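Archive home | Threads | By date | By author | Search | Log in

Subject: Re: Bags for the under-12s, again
From: Roy Bloxham
To: club-kit list

Hi all,

Gergely Deák wrote on Monday:

> Has anybody got to the bottom of which ball bags we should be getting
> for the juniors? We've got the big Pasach ones in the hut and two of
> them have gone at the neck, so the cord pulls straight through and the
> balls come out in the car park. I can sew but I can't sew that. Also
> my lot can't carry them, they're too tall, they drag on the floor.
> Somebody mentioned Oletti? And what are we supposed to do about the
> size 4s, do they go in with everything else or not?
>
> G.

Gergely, sorry, I meant to answer this on the night and then the boiler went, so you've had to wait.

I've had both sorts through my hands now, the Pasach and the Oletti, and I'd go Oletti for the juniors and keep the Pasach for the seniors. The Pasach is a good bag if you're six foot. It takes 12 balls if you pump them properly and 12 and a bit if you don't, and the mesh is tough as anything. It's the neck that lets it down. The channel for the cord is only folded over once, and when a child hangs the whole weight of it off one shoulder (they all do it, mine did it for years) the stitching starts to go at the place where the cord comes out. Once there's a hole you can get a finger in, you might as well call it a net.

The Oletti has a strip of webbing round the neck and a proper toggle. It's shorter and fatter, so it doesn't drag, and there's a shoulder strap you can let out. Downsides: the strap buckle is plastic and I don't trust it in the cold, and it only comes in navy or a sort of orange that fades to salmon by August. I had the salmon one. I've been called all sorts.

Price wise, I was quoted £29 each by Dullater's, the trade counter behind the tyre place, and they'll do a bit off if we take several. Ask for Thái and tell him it's for the club, because the lad at the front will sell you the full price one all day long. Thái also has a box of spare toggles under the counter that he'll let you have for next to nothing, and I'd get a handful while you're there!

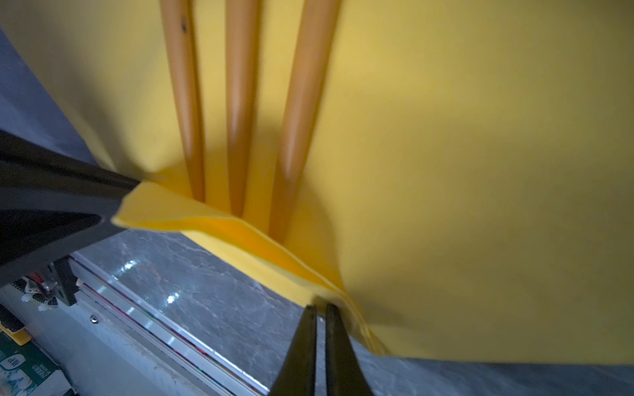 Kit List Digest, No. 361

On the size 4s: please, please keep them separate. I know it's a faff. But last season we had the under-12s warming up with a mixture and half the passes were going over people's heads, and then they'd get to the match and wonder why the ball felt wrong. One bag for 4s, one bag for 5s, and a bit of coloured tape round the cord so you can tell them apart in the dark. I used electrical tape, which goes gummy after a while, so if anyone's got a better idea I'm all ears. My daughter says luggage tags. She may be right but don't tell her I said so.

As for mending the two that have gone, don't bin them yet. If you cut the old neck off just below the tear you lose a few inches, and those are the inches that were dragging on the floor anyway. Then fold the top over twice, run it under a heavy needle, and thread a new cord through. You'll want something thicker than the cord that came with it. I bought mine by the metre from the chandlery and melted the ends with a lighter, outdoors, with my wife watching from the kitchen window. I did one of these for the walking football group two winters back and it's still going. It's ugly, mind. If you don't fancy the sewing, drop them round at mine and I'll do them when I do the corner flags.

One more thing while I'm on. Could whoever has the small pump bring it back to the hut? The one with the red handle. I've been using my bike pump with an adaptor and it takes roughly a week per ball. There's a packet of needles in the first aid tin, under the ice packs, and before anyone asks, yes I know they shouldn't be in there. Wet the needle before you put it in or you'll wreck the valve, then it's the bin for a perfectly good ball.

I can go to Dullater's on Saturday morning if we've agreed by then. Gergely, how many do you want for your lot? I was thinking four, two for each size, but you know better than me who turns up. If the under-14s want in on the same order, shout before I set off and not after, like with the bibs.

Cheers,
Roy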